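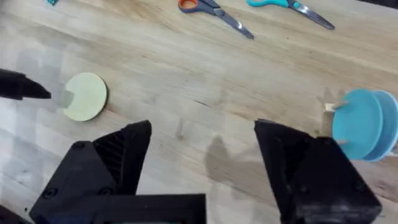

*Page last changed: February*

I have judged the Burnon student robotics showcase four times now, and every time I drive home with the same complaint, so I might as well type it up.

The kids are fine. The kids are great, really. My complaint is with what we ask them to do, and with what we tell their parents they did.

Take the household task. A team gets two arms, a table, some dishes and odds and ends, and a semester. At the end, the arms are supposed to put a few things where they belong. The Mustness team, led by Hedvika Šimek and Nikau Grimshaw, recorded 47 practice runs for it. They steered the arms by hand and let the software learn from the recordings. Then came the showcase, the arms did the job in front of a full gym, and everybody clapped. The program booklet said the students had "taught a robot to do the dishes."

Did they? I asked Nikau what would happen if I slid everything over by the width of my hand. He said he'd rather I didn't. I liked him for that. I wish the booklet had been written by him.

Nine teams entered. Most of them had trained on one table, in one room, under one set of lights, and they were judged on that same table in that same room. If a student in my algebra class memorized the answer key, I wouldn't write home to say she'd learned algebra. I'd say she had a good memory and hand her a different sheet.
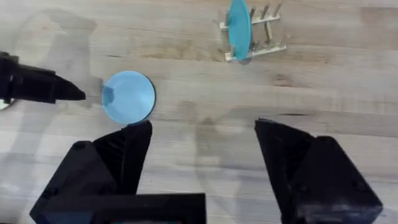
**Should schools drop the household task, then?**

Keep it, but move things around on judging day and score what happens.

Vendula Urban, who runs the club at Tosh, thinks I'm being a grump about this. Her argument is that a public failure will scare off the younger kids, and that a team that has stayed until 9 at night for weeks deserves its applause. I take the second part seriously. I don't buy the first. These same kids lose soccer games in front of their grandparents and show up to practice again. Why would a dropped plate be worse?

And failure is where the work is. The most useful thing I read all season was a page in Ludmila Lukáč's notebook, where she had written down every miss from one afternoon: closed too early, closed on air, came in too low, came in too low again. Under it she had three guesses about the cause, two of them crossed out. She got no points for that page. There's no box for it on the form. There is a box for "presentation polish," worth 30 points, and I have filled it in every year like a good soldier.

Sabina Ekanayake at Sedach has started giving her class a blind table. She sets it up while the students wait in the hall, and they get one try. She told me the success rate was terrible and the reports got better. I would like to see a few more years of that before I call it a cure, but it's closer to teaching than what we do in the gym.

I've been asked to judge again. I said I would if I can bring my own cup.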